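Ghosting on a glossy whiteboard, what are you all using?

Home Office and Workshop > Boards, Desks, Storage

Lukatbridge_Len
Posts: 88

I bought a glossy board with the metal tray along the bottom, secondhand, 15 dollars. The surface looked perfect when I picked it up. Now anything I leave on it overnight leaves a gray ghost when I erase. A dry eraser takes off most of it but not all. I have been using the markers that came with it and a felt eraser.

Is the surface worn out or is it the markers?

ovenmitt
Posts: 1,719

Probably the markers. Old ones dry out and people keep pressing harder with them. Toss them and start with new ones before you do anything to the board.

Wash the board once with water and a drop of dish soap, then rinse and dry with a towel. Dirty felt puts as much back as it takes off.

grayledge
Posts: 199

Rubbing alcohol on a paper towel. Five minutes and done.

ovenmitt
Posts: 1,719

I wouldn't do alcohol every week on a painted steel board. Once in a while, fine. I wore a dull patch into a Bevico board that way and now that patch ghosts worse than the rest.

grayledge
Posts: 199

I have used alcohol on mine for years, no dull patch. Maybe the Bevico was a cheap melamine one. Those go no matter what you use.

ovenmitt
Posts: 1,719

It was steel. Magnets stuck to it.

Lukatbridge_Len
Posts: 88

Magnets stick to mine too. I'll try the soap first. Does it matter how the markers are stored? The tray is long so they all just roll around in there, and half of them end up on the floor.

Yazzie
Posts: 15

Store them flat. Standing them tip up is what dries them out, the ink settles to the back. I keep mine lying down in a plastic holder and leave the tray free for the eraser. Cap color matters more than people think too. If the caps get swapped around you waste ink finding out.

grayledge
Posts: 199

Tip down in a cup works just as well and takes less room.

Yazzie
Posts: 15

Tip down they blob on the first stroke. Mine did anyway.

I use a plain white board with a gray tray under it, and the panel below has a few small hooks. I went through two sets of Ovetti markers before I settled on what I have now. 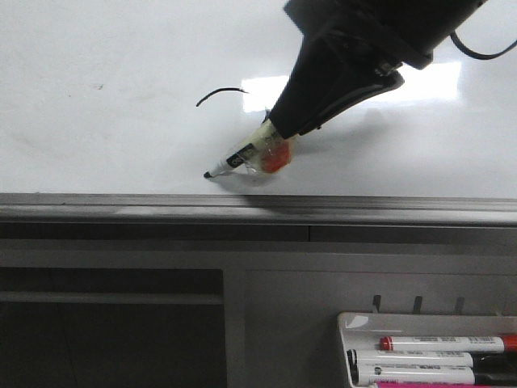 The other thing I changed was testing a marker with one short stroke near the edge before writing anything long. If the line skips or comes out gray, that marker goes in the trash. I used to put the bad ones back and pick them up again the next morning.

For old smudges, write over them with a fresh black marker and wipe right away. The new ink loosens the old. Small marks come off that way without any cleaner.

ovenmitt
Posts: 1,719

Second the write-over trick. Do it in small sections so the ink doesn't set before you get to it.

Lukatbridge_Len
Posts: 88

Soap and water took off maybe half. The write-over got most of the rest except one spot by the corner. I threw out three of the markers. Going to look for a flat holder, and I'll try alcohol on the corner only.

grayledge
Posts: 199

Told you, alcohol.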